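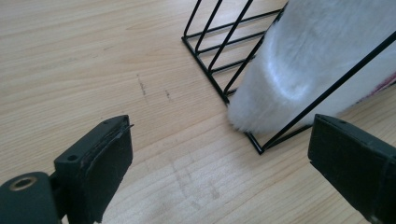
Hand-held gripper over the table, jaws open, with the black wire rack and the white plush item in it.

Meetings > Equipment Review > Minutes

Russtead Equipment Review Group
Minutes, 2 April 2021
Chair: Chenxi Wan
Also present: representatives of the Nakville and Clarville sites

1. Minutes of the January meeting
Approved with one correction. The item on bench lighting should have said that Clarville had asked for the lamps, not Nakville.

2. Cai gripper kit — review
The group has the Cai hand-held gripper kit on loan and has to decide whether to buy. The kit on offer consists of 2 hand-held grippers with cameras, a charger, a case and one year of software updates. The quoted price is 3663 per kit. A second quote, without the updates and with a single gripper, came in at 1985.

Chenxi went through the work done with the loan kit. Tasks so far have been picking items up from a table and putting them in and out of a rack. Nakville reported that soft items are harder to judge than hard ones. With long fur or pile the operator can't easily tell how far the jaws have closed, and the usual result is a grip on the surface only. They would like a note on this in the operator sheet.

Clarville asked about wire racks in general. A jaw can catch on a rod if the operator comes in from the side. Their people now come in from the open end and lift straight up before turning. Agreed that this should be the standard way at all sites.

3. Condition of the jaws
There was a long discussion about the pads. The edge of one pad has started to fray and peel near the top. Nakville considers this normal wear. Clarville does not, and pointed out that the supplier's sheet gives 3000 grips before a pad change. Nobody at either site has kept a tally, so it can't be settled from our own records. A tally sheet will go in the case from now on.

The supplier sells replacement pads but they are not in either quote. Chenxi to ask whether a set can be included. Clarville also wants to know if the pads can be changed on site or if the whole finger has to go back.

Marks on the table tops were raised. Russtead's has a couple of small dark scuffs and a smudged patch. It was not possible to say what made them. Sites are asked to wipe down before each session and to write down any new marks — this matters if we are later asked to compare recordings from different days.

4. Purchase
Three views were put forward. Nakville would buy the full kit now. Clarville would extend the loan and wait for an answer on the pads. Russtead would take the smaller quote and add a second gripper later, though the supplier has not yet given a price for a gripper on its own.

After discussion it was agreed to ask for the loan to be extended and to come back to the purchase at the next meeting. The smaller quote stays open for now. Nakville asked that its preference for the full kit be recorded.

5. Actions
Chenxi Wan — write to the supplier about pads, finger changes, the price of a single gripper and the loan extension.
Nakville — draft the note on soft items for the operator sheet.
Clarville — write up the approach for wire racks and send it to the other sites.
All sites — start the tally sheet.

6. Any other business
The case for the loan kit has a broken latch. It arrived that way and the supplier has been told. Please use the strap when moving it between sites.

Next meeting to be held at Clarville. Date to be sent out with the agenda.

Related items
Minutes of the January meeting
Cai gripper kit: quotes received
Operator sheet, current version
Loan equipment: moving between sites
Bench lighting at Clarville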